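Re: [brurna-users] Index rebuild fails on large archives
From: Amr Slaoui
Date: January 2025

On the rebuild problem from the last digest:

> After moving to the Nasturlow backend, a full reindex stops at
> 695 MB. Small archives are fine. Is this a memory limit, or is
> the temp directory too small? The log only says "write refused".

It is the temp directory. Brurna writes its sort files to the system default unless told otherwise, and on most installs that is a small partition. Set sort_dir in the main config file to a path on the data disk, then restart the indexer. The memory setting has no effect on this step.

Allow free space of 3 times the archive size. The merge pass keeps the old index until the new one is verified – this is by design and can't be turned off.

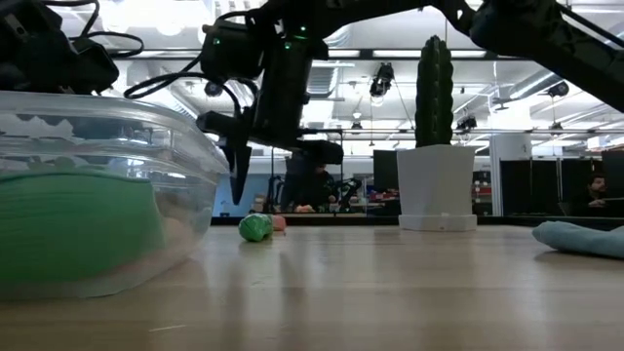 Clear plastic container at left, on the light wooden tabletop.

With sort_dir moved, our copy of the Clunby archive rebuilt in 70 minutes using 4 workers. More workers made it slower, as the merge is limited by disk writes.

If the rebuild still stops, delete the stale lock file before you try again. The indexer doesn't remove it after a refused write, and the second run will then exit with no message at all. Nygård has a patch for the lock handling, which should go into the February release.

Please send the last part of the log if you see anything other than "write refused".

Amr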